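Fernville Reading Room is looking for people to help us furnish the new upstairs workroom

Hello, neighbors! If you like old furniture, new furniture, or simply the company of people who argue kindly over where a desk should go, we would love to have you with us this August. The upstairs at Womach Street has been painted at last, the boxes are out of the hallway, and what's left is the part many of us have been looking forward to: setting up the tables, trying them at different heights, and working out which ones suit reading, sewing, homework and long afternoons of jigsaw puzzles.

We need people of every size and age over 16, tall ones and short ones, people who use a wheelchair and people who can't sit still for ten minutes. You don't need to know a thing about furniture. Sessions start at 9:30 in the morning and run until lunch, and lunch is on us (soup, mostly, and Paora Ashby's very good bread).

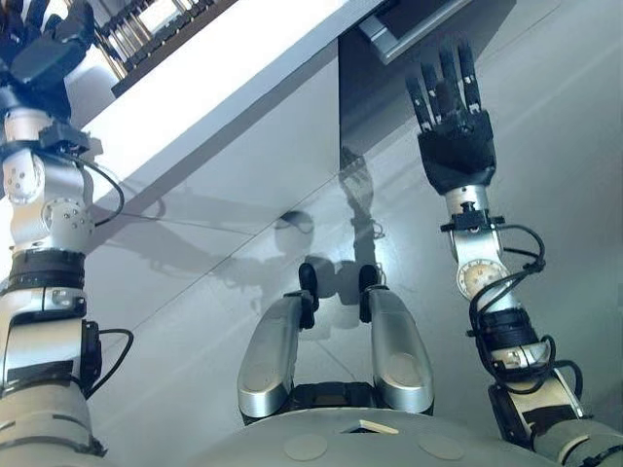 Tables are where most of the work will be, and we'd like you to be fussy about them. Sit down, stand up, lean on your elbows, write a letter to your aunt if you owe her one. Then tell us what bothered you. We care a lot about the parts that get forgotten in the catalogs, so please look underneath as well — the white table has a thick edge and a metal bracket attached on the underside, and we want to hear what your knees think of that sort of thing before we settle on a layout for the whole room.

Each person who joins us for a full morning gets $80 and a year's borrowing card, which you're welcome to pass on to a friend. If stairs are a trouble, let us know when you write and we'll set you up in the ground floor room.

To put your name down, leave a note at the front desk for Paora Ashby, or call extension 166 any time before noon. Tell us your height, whether you're right- or left-handed, and which mornings are good for you. We'll call you back with a date and directions to the side door, which sticks a little, so give it a good push.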